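Woltel lernt Greifaufgaben per Fernsteuerung an

Woltel hat im Werk Pluvdale eine Anlernstation für das Vereinzeln gemischter Kleinteile in Betrieb genommen. Der Bediener führt den Roboterarm über ein Eingabegerät; Gelenkwinkel, Greiferstellung und Kamerabild werden synchron aufgezeichnet. Bislang liegen 772 Vorführungen vor, bis Dezember sollen es 2.000 sein. Die Steuerungssoftware stammt von Iketti.

Eine Vorführung umfasst Anfahrt, Griff und Ablage. Projektleiter Aurélien Boyer zufolge werden fehlerhafte Durchgänge gesondert gespeichert und nicht zum Training verwendet. Gearbeitet wird an einem KUKA-Arm über einer offenen grauen Metallkiste, die mit einer Klemme fixiert ist. Die Teile unterscheiden sich bewusst in Form und Oberfläche: Ein blauer Kunststoffbecher, der auf der Seite liegt, verlangt eine andere Greiferstellung als ein schwarzer, gerippter Block nahe der Kistenwand. Eine zweite Station bei Lanz ist in Vorbereitung.
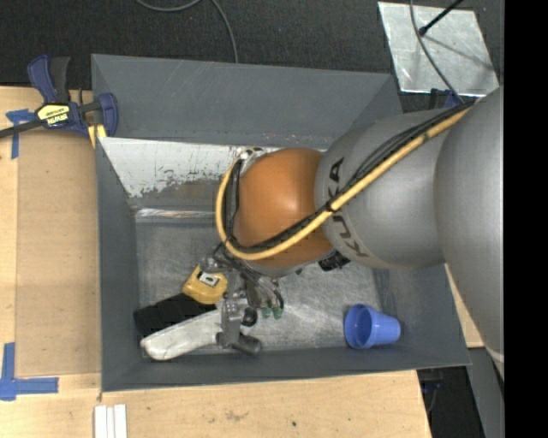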